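Drawer tasks in the Clillitz simulation kit – worth paying for?

Posted by drawer_pull_37, 12th April

I am comparing simulation kits for training a single arm on household furniture tasks. The shortlist is down to Clillitz and Ekon. The work is opening and closing drawers on small cabinets, with some appliance on top so the arm has to keep clear of it.

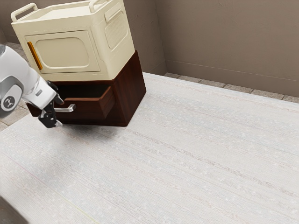
My budget is 600 for the year, including support. I need contact between the fingers and a bar handle to behave sensibly, and I need a close view of whatever the gripper is facing as well as a room view. Does the Clillitz furniture pack cover this without a lot of rework? The sales page says very little about handles.

Shakuntala Grewal

I have used the furniture pack since August. The drawers are proper sliding joints with adjustable friction and travel limits, and both can be changed per drawer. Bar handles have their own collision shape, so the fingers can close on the bar without catching on the drawer front. Leave the default contact margin alone until you have a baseline. 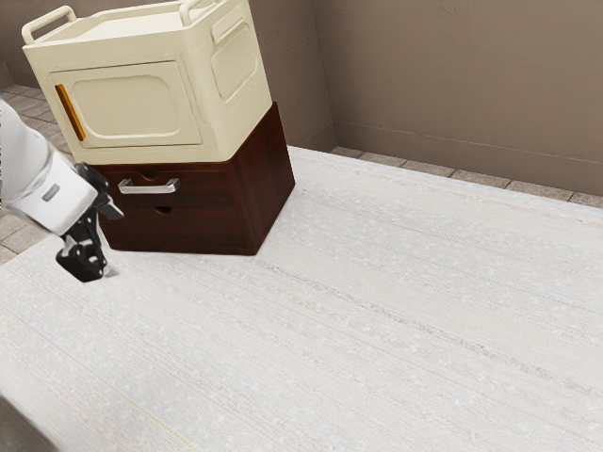 Out of 306 runs on my last batch, 37 failed, nearly all on the approach. The arm came in too low and had to be stopped. Raising the pre-grasp point fixed most of that. The drawer joint itself gave me no trouble.

The close view is included, but check the textures before you rely on it. At short range a woven floor covering takes up the whole image, and a policy can start reading the colored threads as landmarks.

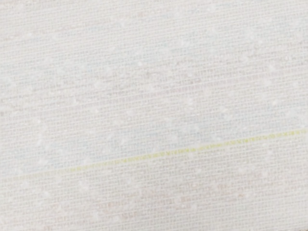

I randomize the floor texture every 10 episodes for that reason. It is one line in the config – look under surfaces, not under lighting, where the manual puts it.

Things to test during the trial:

Pull the drawer partway and release. It should stay where it was left.

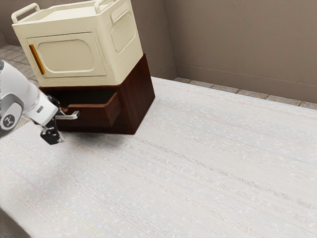

Approach the handle from the left and from the front with the same grasp settings.

Swap the appliance on top for a taller one and rerun the planner.

Cisneros_b

Ekon is fine too. I only used it for bin picking so can't say about drawers. Support was slow.

Irnach user

Ask for the trial license first. Mine had the full furniture pack in it, but export was turned off, and you only see that when you try to save a run.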